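Dear Consuelo,

You asked for something you could read on the train and not a form, so here goes. We're four months into the listening and prayer project at Gridmont and I have plenty to tell you, mostly good, one or two bits less so.

The evening course finished its first run in April. We'd planned it as a gentle way in for people who haven't prayed since they were small, or who do pray but feel they're talking to the ceiling, and that's who came (plus half the choir, who I think came for the soup!). Karla Ibarra led the sessions on silence and I took the ones on the psalms. The psalms of complaint went down best by miles. One man told me he'd had no idea you were allowed to be that cross in church, and he's asked if we can do Job next.

Bereavement visiting has been slower. Melquiades Contreras has trained 4 visitors, and they go out in pairs across Gridmont and the Aquino estate. I'd hoped for more by now. Two people dropped out after the second training evening, both for good family reasons, and I didn't want to rush anyone through to make up the numbers. The families we have seen would like us to keep coming past the first couple of months, so I'd rather do fewer visits and do them for longer. I hope you're happy with that — it does change what we wrote in the application.

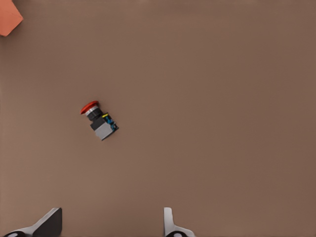

The little prayer booklet is done. Garba Adeyemi wrote most of it and I fussed over the commas. We printed 1,000 and have 200 left in the vestry cupboard, so I'm going to need another run before Advent. The hospital chaplaincy at Vitumport took a big box and then rang up for a second one. Garba would like a large-print version too, and having watched my own mother hold it at arm's length, so would I.

Money. We've spent £2,239 of the grant so far, mainly on printing, hall hire and the training evenings. Hall hire came in higher than I'd budgeted, as we moved from the small room to the big one after the first week. Travel is well under. Could I shift some of the travel money across to printing? Eliseo Chávez has the receipts and can send copies whenever you like.

Next up is the quiet day at Clindiditz. Karla's been over to look at the house and says the garden is lovely and the heating is not, so jumpers all round. We'll run the evening course again in the autumn, starting at 7.30 this time so people can get their tea first.

Do come to the quiet day if you can get away. I'll keep you a place until I hear.

With love and thanks from all of us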